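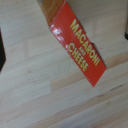
Macaroni and cheese, a box of it, on the wood.

1/ I moved to this country in February and I want to write down what I learned about buying food here. Many things were strange for me. Maybe it helps another person who also comes from far. It will be a long thread, sorry. 14/07/2025

2/ First, the boxes. Where I grew up, dinner starts with something from a sack or from the ground. Here a whole dinner can be in one cardboard box. I did not understand for some weeks that the cheese is a powder. I was looking for it in the cold section.

3/ My first time cooking macaroni and cheese I put the powder into the boiling water together with the pasta. Please don't do this. You drain the pasta first. Then butter, milk, powder. I knew the word "drain" only from the bathroom.

4/ So this is my first advice: learn the kitchen verbs before you learn the names of the food. Drain, simmer, stir, fold, preheat. The names you can point at with your finger. The verbs you can't.

5/ "Fold" took me the longest. I fold shirts. How do I fold an egg? A woman at the bus stop showed me with her hand, like she was turning a page slowly. Now I think it is a very good word.

6/ Second, cups. A recipe says one cup of flour and I had 3 different cups at home. I took the biggest. The cake was like a brick and my neighbors were very polite about it.

7/ A cup here is a fixed measure, and you can buy a set for little money. I bought mine at Sachdeva, the grocery on my corner. They hang near the register, next to the batteries.

8/ Third, the oven. My oven has only Fahrenheit. I had a recipe from my aunt that says 200, and I set it to 200 and waited. After 90 minutes the potatoes were still hard. Her 200 is Celsius, and here it must be almost 400.

9/ I wrote the conversions on a paper and taped it inside the cupboard door. My roommate laughed at first. Last week I saw him reading it.

10/ Fourth, prices. The price on the shelf is not the price you pay, if there is tax. In my state most food has no tax but soap has, and hot food has. For a month I thought the cashiers were making mistakes, and I was too shy to say it.

11/ Look at the small number in the corner of the price tag. It is the price for one ounce or one pound. The big package is often cheaper this way, but I have found the opposite also. With rice at Sachdeva the middle bag is the best.

12/ Fifth, coupons. I was proud and did not want them. In my country a coupon was for bad years, and my grandmother didn't like to speak about it. Here people with nice cars use them too. I use them now. The first one saved me one dollar on coffee and I told my whole family.

13/ Sixth, the dates. "Best by", "sell by", "use by". I threw away good yogurt in spring because I read all of them as "dangerous after". "Best by" is mostly about quality. For meat I am still strict.

14/ Also the order of the date! Month first, then day. I looked at a can with 03/04 and I was thinking it is April. It was March. For beans this is not so important. For my dentist appointment it was.

15/ Seventh, asking for help. I prepared my sentences at home: "Excuse me, in which aisle can I find the lentils?" Everybody else says "Hey, where's the lentils?" Both work. I still say mine.

16/ If they ask "Did you find everything okay?" you can just say yes. I once gave a real answer, with the two things I did not find, and the line behind me became long. The cashier was kind and went to look for the tahini himself.

17/ Eighth, food from home. There is a small shop on Ruridis Street that has the black tea my mother drinks, also pickled peppers, and flat bread on some mornings. It is more expensive than I like. I go when I have a bad week.

18/ I keep a notebook with new food words. There are 100 in it now. The last ones are "crumbly", "leftovers", "zest" and "to go bad". I like that here the milk "goes" bad, as if it took a trip.

19/ Some replies are asking if I still eat macaroni and cheese. Yes, often. I add black pepper and fried onion, and sometimes peas. My mother saw it on a video call and asked if I am sick.

20/ Next time I want to write about the laundry room, where I have also many questions. If you know a good way to keep fresh herbs for more than three days, please tell me. Mine always die in the fridge.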